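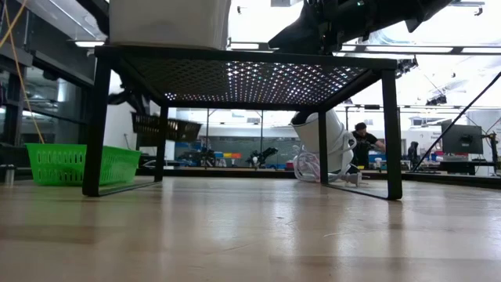 How to extract DNA from onion at home

You need half an onion, washing-up liquid, table salt, a coffee filter and ice-cold surgical spirit. Keep the spirit in the freezer overnight.

1. Chop the onion finely and put it in a jug.
2. Stir 6 g of salt and two teaspoons of washing-up liquid into 92 ml of water. Pour over the onion.
3. Stand the jug in hot tap water for ten minutes, then in ice for five.

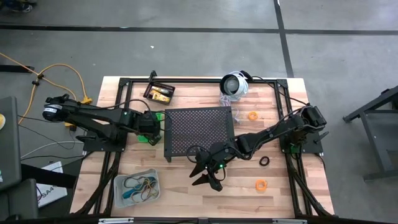

Workbench with two black arms, one on each side.

4. Strain through the filter into a narrow glass. You want 40 ml of liquid.
5. Tilt the glass and trickle in 44 ml of spirit so it floats on top.
6. Wait. White strands gather where the layers meet. Lift them out with a cocktail stick.

Method by Jasper Kuipers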